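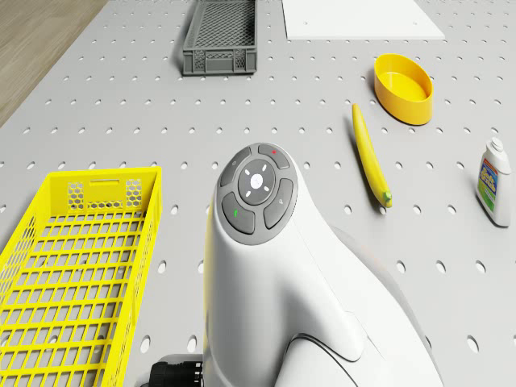

Control pad on the top of the unit, with perforated tabletop behind.

Bemmont Facilities Support
Ticket 177: Recurring loss of heat, second floor, Ridgeway building
Status: Closed
Priority: High
Opened: 16 Dec 2020

Reported problem
Occupants of the second floor report that the radiators on the north side go cold each morning and recover by early afternoon. The ground floor is not affected. The same fault was reported in April and was closed at that time without a repair.

Initial checks
The boiler was found running normally, with no fault code on its panel. The wall thermostat in the north corridor was set to 71 degrees and its batteries were replaced as a precaution. Radiator valves in the affected offices were open. Air was bled from the two radiators at the end of the line. The fault returned the next morning.

Further investigation
The zone valve serving the north side was observed during the morning start. The thermostat called for heat, but the valve did not open until the third call. The heating schedule was also reviewed. It still contained a setback period entered when the floor was vacant, which held the zone at the lower setting until noon.

Action taken
1. The old setback period was deleted and the standard weekday schedule was restored.
2. The zone valve motor was replaced with a Vurnden part from stock. The valve body was sound and was left in place.
3. The system was refilled to its normal pressure and the north side was bled again.

Result
The zone reached its set temperature before opening hours on each of the following 3 mornings. Occupants have confirmed that the offices are warm.

Notes for site staff
Please do not change the schedule at the corridor thermostat. Requests for different hours should be sent to the Plostidby service desk with the room numbers and the dates required. Portable heaters issued during the fault must be returned to the ground floor store.

Related ticket: none open.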